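Laundry night at the Okivum robotics club

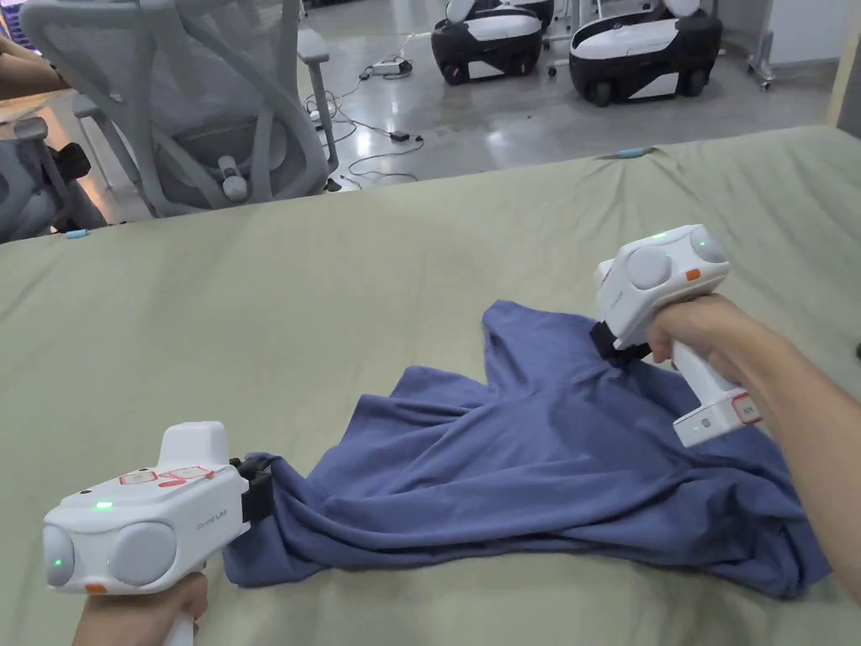
21/03/2024 | By Kamarul Goh

Last updated: 21/03/2024

Our folding project has a full table again, and I couldn't be happier about it! Since February the club has been building up a set of T-shirt folds done by hand with the white grippers, one in each fist, and we are now at 748 folds. The goal for the term was 500, so everyone who gave up a lunch break should feel very good.

The hard part is the start. A crumpled shirt has no obvious front, and you have to pinch near the collar and lift a bit before you can tell what you're holding — then find the other edge without dragging the whole thing off the green cover. Newer members are picking this up fast, and a good run takes nearly 2 minutes from heap to square.

Next up are long sleeves, which scare me a little. Please bring old ones, any color, as long as they're clean. Régis Guillot has the sign-up sheet for table time.

Comments

Halim: I have a bag of long sleeves, will drop it off!

Nanar: Are button-ups allowed or is that cruel?

Kamarul Goh: Cruel, but bring two.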